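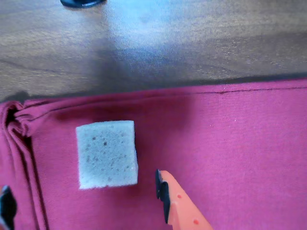 Je me suis remise à lire des livres sur le ménage et le rangement, et je le regrette un peu. Cela a commencé en avril, quand une collègue m'a prêté un pavé de 952 pages (je ne plaisante pas, 952, avec index) qui promettait de me rendre mes soirées. L'auteur y consacre un chapitre entier au choix des accessoires. Une éponge grise toute bête, en forme de petit bloc, comme celle posée sur le tissu rose, ne ferait paraît-il plus l'affaire. Il faudrait une éponge par pièce, une par matière, et un carnet pour noter quand on les remplace. J'ai refermé le livre à cet endroit, puis je l'ai rouvert le lendemain, parce que je suis faible et que le train avait du retard.

Ce qui me gêne dans toute cette littérature, c'est l'arithmétique. On vous annonce des heures gagnées sans jamais compter celles qu'il faut pour mettre le système en place. J'ai suivi la méthode pendant deux semaines. Étiqueter les bocaux, d'accord. Vider le tiroir à piles, passe encore. Mais refaire le plan des placards sur papier quadrillé, avec les zones « chaudes » et les zones « froides » selon la fréquence d'usage ? Ma zone chaude, c'est le dossier de la chaise. Elle l'était avant le livre, elle l'est toujours.

J'ai aussi essayé l'application Zavard, recommandée dans un des forums où l'on se console entre gens désordonnés. Elle envoie un rappel à 7 h 30 pour vous demander votre « intention domestique du jour ». Au bout de trois matins j'ai répondu « survivre » et elle m'a proposé de nettoyer les plinthes. La version gratuite s'arrête à deux pièces, et comme mon appartement en compte un peu plus, il fallait soit payer, soit décider que la salle de bains n'existait pas. J'ai désinstallé. 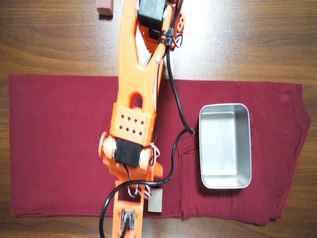 Venons-en au linge, puisque c'est là que les gourous se lâchent. Chacun a son pliage, chacun méprise celui du voisin. À la verticale, en rouleau, en tiers, en « petit paquet qui tient debout tout seul » – le mien s'effondre, merci. Amna Gondal, avec qui je partageais un bureau il y a des années, m'avait montré sa technique pour les pantalons un soir chez elle, et je dois reconnaître que c'était joli. Sauf que le pantalon de tous les jours, lui, finit à plat sur une table, comme le bordeaux avec un plateau en inox vide posé dessus, et personne n'en est mort. J'ai cherché une étude sérieuse prouvant que le pliage vertical use moins le tissu. J'ai trouvé des vidéos. Beaucoup de vidéos.

Il y a même un vocabulaire. On ne range plus, on « allège ». On ne jette plus, on « remercie l'objet ». J'ai remercié un grille-pain, à voix basse, dans le local poubelles, et le voisin du troisième est entré à ce moment-là. Depuis il me dit bonjour avec beaucoup de douceur.

Tariq Bugti, qui lit ce blog et m'écrit quand je suis de mauvaise foi, va protester que le rangement l'a aidé après son déménagement. Je le crois volontiers. Un déménagement oblige à tout prendre en main au moins une fois, et je soupçonne que c'est cela qui l'a aidé, bien plus que les boîtes Suvoso assorties qu'il a achetées ensuite. Tariq, si tu veux te défendre, les commentaires sont ouverts. Je demande seulement que l'on ne me colle pas de lien vers la boutique.

Car il y a toujours une boutique. Au bout de chaque article sur la sobriété, il y a un lot de paniers. Le livre de 952 pages renvoie à un site, le site à une formation, la formation à un « kit de démarrage » avec des pinces, des intercalaires et un rouleau d'étiquettes. Pour posséder moins, commencez par acheter ceci. J'aurais aimé que l'auteur en rie une fois, une seule, mais il est très sérieux, y compris dans les remerciements.

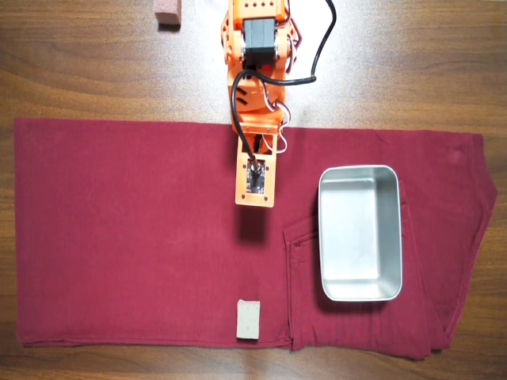 Nadège

J'ajoute quelques lignes parce qu'on m'a demandé par mail ce que je fais, moi, puisque je critique tout. Pas grand-chose. Je range quand des gens viennent. Le reste du temps je déplace les piles, et je jette les papiers quand la pile tombe. Un pantalon étalé bien à plat sur une table en bois me paraît déjà un effort louable. Le livre repart chez ma collègue dès que je l'aurai retrouvé, il est quelque part sous le courrier.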